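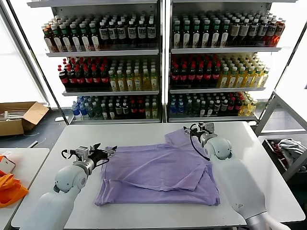
4.2 Changes to the folding job

Figure 3. Two-arm folding station with a T-shirt partly folded.

At the Stuvbridge site, staff had folded every garment by hand. With the Clurorar station in place, two of them moved to sorting and checking. Of 416 shirts logged in January, 82 were refolded by a worker. Holanda (the shift lead) reported less standing at the table but more interruptions, mostly for bunched hems. Staff asked for a say in when the arms are paused, and we return to this in Section 5.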